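Grip fault on the Larka hand

Fruit runs on the Larka hand are paused. In January the thumb motor lost torque on 35 of 400 lifts, mostly with round fruit.

The test setup is a yellow basket on the white table, next to the refrigerator.
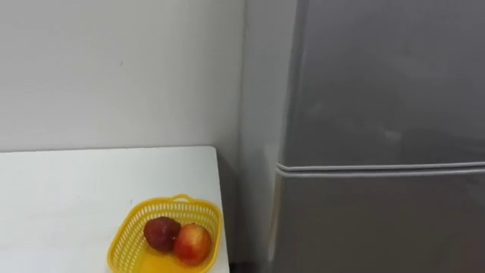

What to do for now

Keep lift speed at 50 percent - no higher - and stay outside the arm's reach until it stops. Send fault logs to Marianna Wysocka.

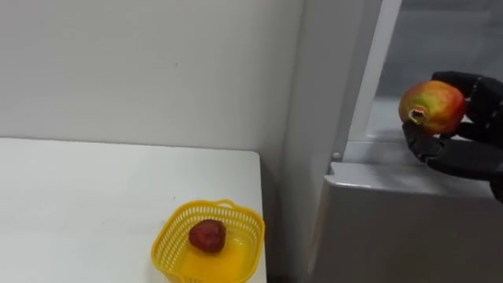 The hand holding a mango-like fruit by the refrigerator.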